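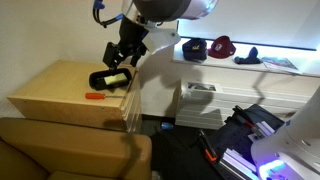 Liltov team asked whether we're still counting a pick as good if the sponge comes up crooked. We are, for now, as long as it leaves the tray and gets put down again inside the marked area. They want it stricter for the Juvine round and I think they have a point.

8/24/26, club notebook, sponge task

Great session! The new grip width went in first thing — 4 mm narrower than July — and the logs are so much nicer to read with the retries on their own line. Total so far is 1,048 attempts, 874 good. We said 900 good before we freeze the script, so that's one more decent evening.

Things to try next:
Start the sponge at the other end of the tray.
Slow the last bit of the descent.
Swap in the screwdriver, orange handle first (I can't wait for this one, it's a proper shape to get hold of).

Valon's write-up has a neat trick for closing the fingers in two steps. Copied it into the shared folder under Nogueira, untested. Whoever is in next, please have a go and write down what you changed, even if it's tiny.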